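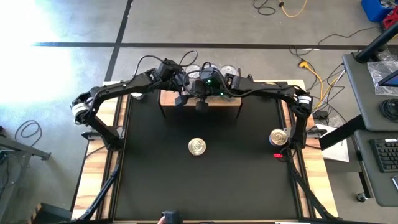 Tins and tubs wanted as Stonville larder shelf gets going again

The community larder at Stonville is back open from this month, and first on the wanted list is tins. Ring-pull ones if at all possible. Plenty of people who use the larder have no tin opener, or have hands that don't get on with one.

Clear tubs are wanted too, round ones best, with lids. Dry goods get split down into them, rice, oats, lentils, that sort of thing, and a see-through tub saves taking the lid off every one to find the sugar. Lids that have lost their tub also welcome, within reason.

The larder closed over Christmas when the back room at the Coelho hall was having its floor done. Opened again in February, mornings only for now. In the four weeks before it shut it gave out 828 items, most of them tinned. Beans, tomatoes, peaches and fish went quickest. Soup hung about a bit.

Shelving is still short. A couple of small raised shelves, the sort that stand on a worktop so you can put things on top and underneath, would make a big diffrence. Wood or metal, any colour, must be steady. Nothing over 82 cm long please, it won't go along the wall.

What can't be taken: tins with dents on the seam, anything with the label gone, glass jars already opened, home-made jam (sorry, rules), tubs that have had paint or screws in them. Dates are checked at the door. Tins a bit past best before are fine, anything with a use by date gone is not.

Tritdale drop-off point is the porch of the library, box on the left as you go in, emptied twice a week. Gonbridge has asked for one and should get it by spring, place still to be settled. Please dont leave bags outside either building overnight. Two lots went to the foxes last autumn.

Larder hours are 10am to 12.30pm. No form, no referral, bring a bag. Households can take what they need for a few days and come back the week after. Parking at the side of the hall, not in front of the garages.

More local news
Tritdale bus shelter to be moved
Gonbridge allotments: waiting list open
Water off in part of Stonville for pipe repairs
Coelho hall bookings, new prices

Contact the newsdesk | Copyright Stonville and Tritdale News | Back to top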